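Junance Rugby Tackle Bag, Senior

Foam-filled tackle bag for contact training, for club and school sides from under-15 up. Sold by Wotow Team Sports.

Overview

The Junance is an upright bag with a flat base and two grab handles. It stands on its own on grass or turf and comes back up easily with one person holding it. The outer is heavy coated fabric with double-stitched seams. The foam core slides out through a zipped base, so a worn cover can be replaced without buying a whole new bag.

The weight suits players learning to drive through contact. For younger age groups, see the Junance Junior, which is shorter and has a softer core.

What comes with it

Tackle bag with foam core fitted
Carry strap
Repair patch and adhesive
3 pairs of marker bands (chest, waist, knee)

The marker bands close with hook-and-loop. Coaches use them to set a target height, and most sides working on lower tackles leave the waist band on all session.

Colors and printing

Stock colors are navy, red and bottle green. Club crests can be printed on orders of 4 bags or more. Send artwork with the order. Printed bags can't be returned unless faulty.

Delivery

Stock bags ship from our Vurunis warehouse. Orders over $200 ship free. Printed bags take longer, and orders placed in February run slowest as clubs get ready for spring fixtures. Bags travel in a plastic sleeve, which should come off before storage.

Care

Brush off mud once it has dried, then wipe down with mild soap and water. Don't pressure wash. Store upright and indoors, away from heaters. Marker bands go in a cold wash with the hooks closed.

Warranty

Seams and zipper are covered through the end of the 2028 season on bags bought this year. The cover is not guaranteed against studs or dragging over concrete.

Goes well with

Abdelaziz Contact Shield, curved
Abdelaziz Ruck Pad, low profile
Wotow Training Bibs, mesh
Wotow Plain Training Tee, black

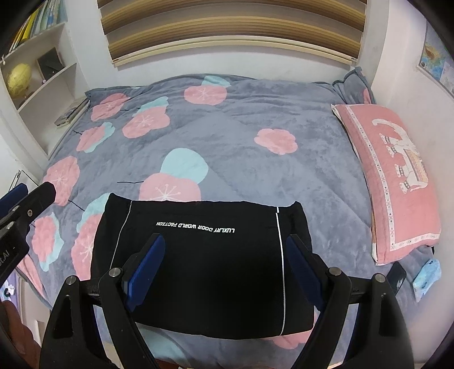

Ordering for a club or school

Open an account to pay by invoice. Include a delivery contact and a time of day when someone can sign for the bags.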